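4. Method

4.1 Simulated apartment

All runs used the Rastotach apartment, a rendered home environment loaded into the Enen simulator. The agent receives one RGB image per step and a goal category such as "toilet" or "chair". It has no map at the start of an episode. Its actions are move forward, turn left, turn right and stop. An episode succeeds if the agent calls stop within the goal radius while the object is in view.

The bathroom goals were the main interest. The object can be seen through a doorway well before it can be reached, and an open door takes up part of the free space the planner needs.
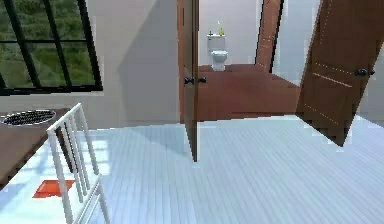 Figure 4. Simulator view toward the bathroom, with the toilet visible past the open doors. Source: author's own render, Enen simulator.

In the view of Figure 4, the central door is nearly edge-on and covers few pixels, although its knobs project on both sides. The baseline detector often missed doors at this angle. The floor changes from light planks to reddish-brown at the threshold, and we used this change as a second cue for the room boundary. The broad shadow on the wall was left in the render to keep lighting the same in both conditions.

4.2 Conditions

The baseline policy (Bralar) plans only on estimated depth. The modified policy (Venter) adds a door-leaf class and the floor cue. Both were run on the same 544 episodes with the same start poses. Weights were frozen before testing.

5. Results

Bralar reached the goal in 58 percent of episodes. Venter gained 7 percentage points over this. Most of the gain came from episodes that ended behind a door. Goals in the same room as the start pose showed no clear difference.

Inspection of 30 failed Venter episodes showed two common errors: stopping at the threshold with the goal in view but out of range, and turning repeatedly between two door leaves. The second error was traced to the collision margin, which Elis Bellis had set for a wider robot base. It was not retuned for this report.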